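Noko Countertop Set: README and Handling Rules

Maintained by Heloísa Fontes and Hường Lò, Londcombe group

Welcome, and thank you for reading this before opening the archive. We know most people skip straight to the loader, and we do it too, but a fair part of what makes this set useful is the set of rules it was made under, and those rules are easier to follow if you have seen them written out once. If you only have five minutes, please read the sections on splits and on reporting, and come back for the rest with a cup of coffee.

What is in the archive

Noko is a collection of simulated tabletop episodes for a two-finger gripper working among household things. There are 2000 episodes in the main release and 203 more in a held-out folder called reserve. Every episode has wrist-view images, joint states, gripper opening, the instruction text and a small settings file that tells you which seed, which countertop and which object list were used. All of it is rendered. Nothing in the main release or the reserve folder comes from a physical camera, and we ask that you say so plainly when you write about it.

The object library has 115 models. Some are very clean and some are rather rough, and we kept the rough ones on purpose. Heloísa went back and forth on this for most of May, and in the end we agreed that a library made only of tidy shapes teaches people to trust results they should be more careful with. You will find lumpy meshes, odd textures and a few items whose names you might argue with. The library name is the one that counts for scoring, even if you would have called the thing something else over dinner.

Rules for building a layout

These apply to anyone adding episodes, inside our group or outside it. They grew out of the Sampaio checklist we used on an earlier project, with the parts about real kitchens taken out and a few lines about rendering put in.

Objects are placed by the seeded sampler and then left alone. Please don't nudge a thing two centimeters to the left so the grasp looks nicer. If a layout is impossible (an item inside another item, say, or one with no reachable grasp at all), throw out the whole layout, write the seed in rejected.txt, and draw a new one.

Clutter stays in. An object that is partly hidden by a finger, or by a neighbor, is still a valid target as long as it was drawn as one. We do not filter on visibility after the fact, and we would be grateful if you didn't either - the numbers stop being comparable the moment somebody does.
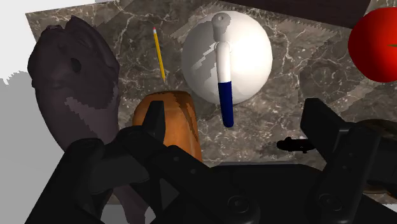

Instructions are written before the episode is run, by someone who has the object list in hand but has not watched the motion. Keep them short and ordinary. "Put the pencil next to the ball" is a good one. "Carefully grasp the pencil from above with a 30 degree wrist rotation" is not, and it will be sent back to you with a friendly note, most likely from Hường.

Lighting and surface textures come from the same seed as the layout. Render flaws such as jagged shadow borders or visible texture seams are left in and are not grounds for rejection. If you find one that you think breaks an episode, open an issue with the seed number so that we can look at the same thing you are looking at.

Limits on motion

The simulated gripper has no feelings and the counter can't be scratched, so it is tempting to let the controller do whatever it likes. We don't. The speed and force limits in limits.cfg are the ones we would want on a bench with a person standing near it, and they are switched on by default. Episodes that go over a limit are marked as failures even when the object ends up in the right place. You may turn the limits off for your own curiosity, but such runs can't be submitted to the shared table.

Please also remember that passing under these limits says nothing about whether a controller is safe on a real arm. That needs its own risk assessment, done by people who know the machine and the room it stands in.

Splits

Train and validation are cut by layout seed, never by image. Two images from one episode must never land on opposite sides. The reserve folder is for final numbers only. Run it once per submitted model, and if you have to run it again after fixing a bug, mention the bug and give both results.

Reporting

Use at least 25 seeds per condition and list them. Give the success rate with its spread, and say how many episodes ended on a limit. Failures should be shown as well as successes, drawn at random from your log. The Prendusmont people have a nice habit of including the first failed seed in every write-up, and we have borrowed it gladly.

Changes since the last release

Fixed an error in the settings file where the countertop name was sometimes blank. Renamed the folder extra to reserve. Added rejected.txt, which should have been there from the start - sorry about that.

Known issues

Very small objects can sink slightly into the surface at the first time step. Gripper opening is recorded one step late in a few older episodes, and these carry the flag lag=1 in their settings.

Questions go to the issue tracker, where either of us will answer.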